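Community Help > Around the House > Gadgets & Automation

Can a machine sort and put away kids' stuff yet?

Posted by Delyth Lloyd, December 2020
Filed under: tidying, robots, toys
Print this page | E-mail this page

We have three kids and a rumpus room that gets turned over every afternoon. The robot vacuum is fine until it meets a toy, then it stops. Is there anything an ordinary household can buy that picks things up and puts them in the right tub? I don't mind if it's slow. My brother in Grundstead reckons they're already in the shops.

Solange Vasconcelos
No. Buy more tubs.

Idris Ruddock
Your brother is ahead of himself. There's nothing in the shops I'd spend money on. I did 2 years on the packing line at Gough and we had an arm there that moved 1,000 cartons a shift without complaint, but every carton was the same size and turned up in the same spot. Put a crushed one on the belt and somebody had to walk over and fix it.

A rumpus room is the opposite. Hard plastic toys with a decent handle are the easy part. Cards are the hard part, and anything in a clear sleeve or wrapper is worse - it's thin, it lies flat and it catches the light. Wallets and booklets flop about as well. 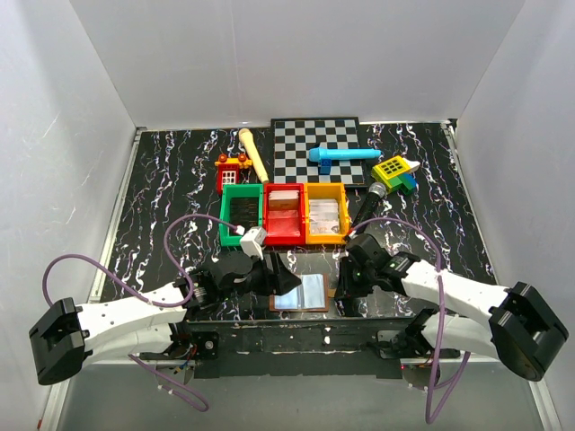
Two arms, three bins, and cards, toy microphones and blocks to deal with.

People are working on that sort of table-top job, but a bench with walls is a long way from your carpet. I'd look again in a few years. Until then, clear the floor before the vacuum runs and keep the cards in their own tub with a lid - ours were all over Brirkach by the end of one June holiday.

Print this page | E-mail this page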